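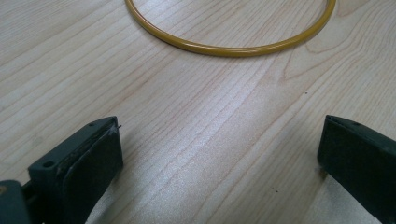 Photo: Grallholm bench guide, Millier returns center, Gokville

Section 4. Sharing the Bench

Revised 16 July 2026

You are reading this section because the Grallholm gripper has come to your bench. It is a tool you hold in your hand, it has two fingers, and it is not here to take your chair. It is here to learn how you pick things up, which you have been doing since before you could talk and have probably never had to explain.

Finish Section 3 (charging and wrist strap) before you start. If you skipped it, the tool will beep at you until you go back.

4.1 Starting a pick

1. Clear your cup, phone and lunch off the table. The tool will record a sandwich with the same care it gives to a customer return.

2. Set out the items from your work card. Leave space between them. A ring or a loop should lie flat.

3. Squeeze the trigger once and let go. The fingers should open all the way. Look at the gap between them before you move toward anything.

4. Bring the open fingers in low and slow, one on each side of the part you mean to grab. With a ring, choose one stretch of it and stick with your choice.

Note: The inner pads do the gripping. The tips are for getting there. Picking with the tips works right up until it doesn't, and then you will be under the table looking for a washer.

5. For soft goods, go for a fold or a bunched part and close until the pads press on it from both sides. Stop there. Fabric does not need to be taught a lesson.

6. Check where any straps are before you lift. A strap that sticks out to the side can catch on the next item and bring it along for the ride.

Caution: Keep your other hand away from the fingers while they close. They can't tell a thumb from a glove, and they have no opinion on the matter. 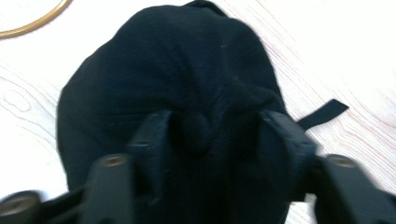 7. Lift, move the item to the tray, and open the fingers fully before pulling back. If the item falls, leave it, press the side button, and start a new pick. Dropped picks count toward your total. The Tran software likes them, for reasons it keeps to itself.

4.2 What changes on your shift

The target is 300 picks per shift on the tool. Your hand-sorting target drops to 170 items on those days. If your screen still shows the old number, tell your lead and do not try to hit both – people did in June, and all it got them was sore wrists.

Change hands or take a break when the screen tells you to. The break is paid. The screen will also say "Great job!" This is automatic and should not be taken as a performance review.

Pads are replaced after 2,000 picks. Light scuffs are normal. Report a pad that is peeling, loose or missing, and put the tool back on its hook until it has been looked at.

4.3 Common troubles

Fingers stop short of open: Let go of the trigger completely, then squeeze once. Most of us hold on without noticing.

Code 7 on the screen: The camera window is dirty. Wipe it with the dry cloth from the drawer. Your sleeve is not the dry cloth.

Picks not counting: You are signed in as the last person, who is having an excellent day. Sign out and sign in again under your own badge.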